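Packing Notes: Mixed Grocery Orders

The packing guide for mixed dry orders was revised on July 26, 2020. It replaces the April sheet, which covered boxed goods only and left snack bags and bottles to the packer's judgment. Ritva Nieminen drafted the text. Joonas Hyvönen checked it against the returns log.

Sorting comes first. Lay the order out on a table before any of it goes into a shopping bag. Cartons stand upright in a shallow tray with the printed face outward. Snack bags go behind the cartons, top seam up. Bottles stay out of the tray and stand on the tabletop until their place in the bag is settled.

Clear plastic bags are treated as a separate item. A clear bag that holds air takes up as much room as a carton and pushes light goods toward the handles. Press it flat from the closed end before it is packed. 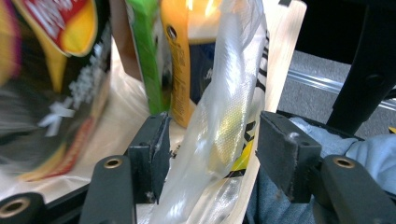 Snack bag, green box and clear plastic with the rest of a mixed order

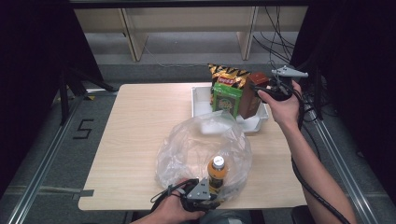
Load order is unchanged for boxed goods. Tall cartons go against the side walls, long edge vertical. Bottles follow, cap up, between two cartons where the order allows it. Snack bags are placed last or along one wall, never under a bottle. If a snack bag has to stand on its side, keep the seam away from carton corners.

Crushed chips were the main entry in the returns log for the Pitkänen route. Elsa Valtonen repacked the affected orders with the snack bag against the wall and had 3 returns out of 100, all with split cartons. The cartons had been packed at an angle.

Two points are still open. Jucélia Brandão has asked whether bottles with flip caps need a sleeve. Sointu Suominen is comparing the Salico and Bresis shopping bags for base width, as the narrower base lets a pair of cartons lean inward when the bag is lifted. Results will be added to the guide under section 2.

Copies of the revised sheet are in the Flimadik folder at each packing table. Remove the April sheet when the new one is put in. Corrections go to Ritva Nieminen.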